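Teaching by Hand: the October Gallery
October 20, 2020

Hi again! I promised a gallery from the hand-teaching work, and then I kept putting it off because my notes were a mess. They still are, a bit. The short version: I take a gripper in my own hand, do a household job with it the slow way, and the recording goes into the Lirora set, where a robot arm gets to learn from it later. No joystick, no arm in the room, just me and a sore thumb.

We have 1,202 recordings in so far and the goal is 3,000, so yes, I'm going to be at this for a while. Most of mine are bedroom jobs (folding, picking up, moving things off the bed and back on again). Quintela is the kitchen half of the project and I'm very jealous of their nice hard countertops.

A few things I've picked up along the way. Cloth is tough! A mug stays where you left it, but a soft thing slumps the second you let go, and the next grab is a whole new problem. I try to come in with the fingers open wide, pinch well inside the edge, and lift before I swing. When I get tired I swing first, and those takes get a big fat question mark in my log.
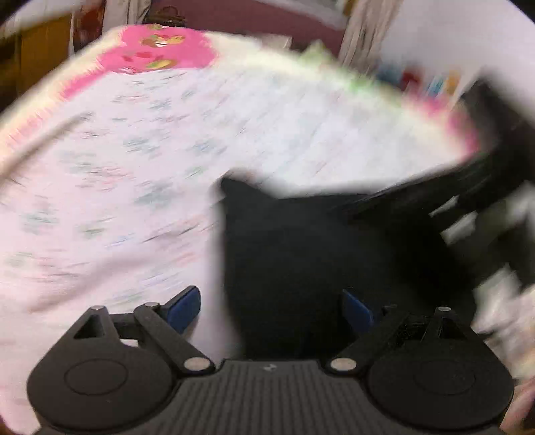 The other thing is speed. I move much too fast when I know a job well, and Stuslow, the little tool we use for sorting takes, lets me mark those so I can do them over. My last batch was 60 takes and I redid a lot of them at a pace that felt silly, like doing chores underwater. The slow ones are so much nicer to go through, though.

Next up is Nenora, which is the remote-control side, with 2 arms and a headset. I've had one short go at it and I was terrible! More pictures when I'm less terrible.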